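The Binder by the Door

The first thing Golshifteh Akbari handed me at Trasik was a binder. I'd come to see robots, and I got 14 pages of rules with a coffee ring on the cover. "Read the cable page twice," she said, and went off to find me some safety glasses.

I read it twice. Then I read the rest, partly out of politeness and partly (I'll admit it) because it was good! Golshifteh wrote the first version in July, on a train, after a year of watching people learn the same lessons the hard way. It has been rewritten five times, mostly by people with a pen and a grudge.

Trasik runs small two-arm work cells, the kind that sit on a tabletop and practice with household stuff. Big factory robots come with fences and thick standards. A bench cell gets treated like a microwave, and that bugs her. "People lean in," she told me. "They see a fork in the wrong spot and they just reach for it."

So rule one is hands out, arms parked, then you talk. You say "parked" out loud, and you wait for somebody to say it back. I felt silly doing it for maybe ten minutes, and by lunch I was saying it to the vending machine.

The binder's longest section is on cords. Anything that plugs in gets its cord traced by finger from plug to body before a session starts, and if the cord runs through a spot where a gripper might travel, you either move it or write it on the sheet. Glass has its own page. So do knives, which go in last and come out first. Crumbs get half a page, and that half page is the one people argue over. The crew at Skusance, who borrowed the binder last spring, wipe down between every run. Trasik logs the crumbs and wipes at the end of the session, and both sides will talk your ear off about it.
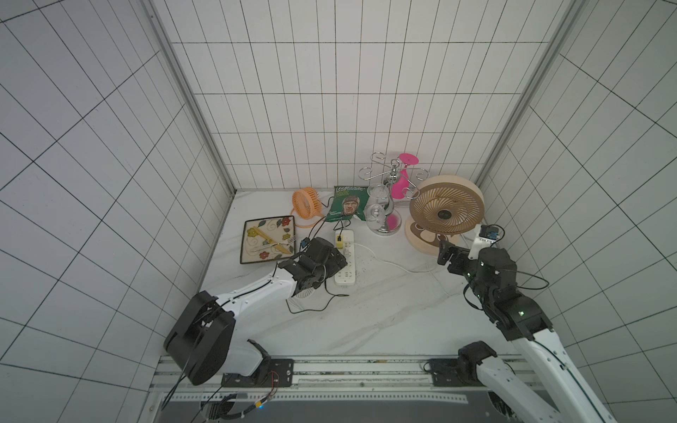 Two arms, two fans and a power strip share the marble with a pair of hanging wine glasses.

My favorite entry is number 211 in the logbook, which says only "who moved the plate." No answer was ever filed. Golshifteh now asks for a photo of the tabletop before and after each session, and she gets one most of the time.

I asked her what she'd change next. She wants the sign-off sheet cut down to one side of paper, and she wants a label at both ends of every cord. She also wants me to mail back the safety glasses, which are still in my bag.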